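04/10/2018

Slept badly, up before the alarm. Coffee and the last of the bread. Drove in with the window down and was at the shop before Rowena for once.

The job for the week is the parts area. We have been putting it off since July, when the Lema order came through and everything got set down wherever there was space. Rowena Manalastas wants it fit to walk a customer through. I just want to be able to find things. I spend too much of my day looking for parts I know we have.

Started by pulling the paperwork together. The stock sheet says 4,000 small fasteners, and I am not going to check that by hand. The metal parts are another matter. They come to us from Skernska in boxes of 50 and they get used in odd lots, so the sheet is always off. Fulgencio Arriaga did the last update and his sevens look like ones. I called him over twice to read his own writing and the second time he wasn't sure either.

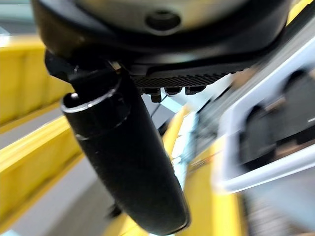
After that I went through the labels. The old ones were peeling and half of them named the Zuten job, which we finished before summer. I printed new ones, ran out of tape, and borrowed a roll from the front office. I should bring it back tomorrow. The printer also wants a new ribbon - I wrote it on the list by the door, under the gloves and the floor cleaner that have been on there for weeks.

Lunch at my desk. Rice and the chicken from last night. Fulgencio had soup and talked about his daughter's new apartment. The rent is up 100 from what the last people paid and she took it anyway. He is helping her move a couch this weekend and asked if I still had the truck. I said yes before I thought about it.

In the afternoon we argued a little over the yellow shelves. Rowena would like the heavy things down low. I prefer the silver parts on top, where I can reach them without bending, and the black trays on the level under that. My back gets a vote. She said fine for now, and that we would look at it again when the Cumer delivery comes, as there will be a lot more to fit in.

I like the trays in a row, all pointing the same way. It makes it easy to pick one up and move on. The silver ones I would stagger so the back row shows between the front ones. I told Fulgencio that and he said he'd try to remember.
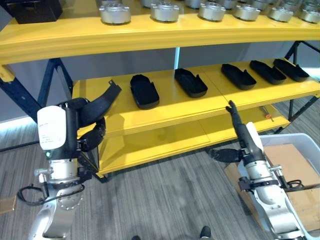
The yellow shelves, silver parts on top and trays on the middle level.

Swept the aisle near the door before leaving. Found 2 pens and the tape measure I had accused Fulgencio of taking. I put it back in my drawer and will tell him in the morning.

Home late. Traffic was slow by the bridge and I stopped for milk and eggs. Called Mom, who is fine but tired of the rain. She wants me to come by and look at the kitchen faucet - it sounds like the washer again. Soup for dinner, dishes after. Knee is a bit stiff from all the squatting. Need to call the dentist and move the appointment.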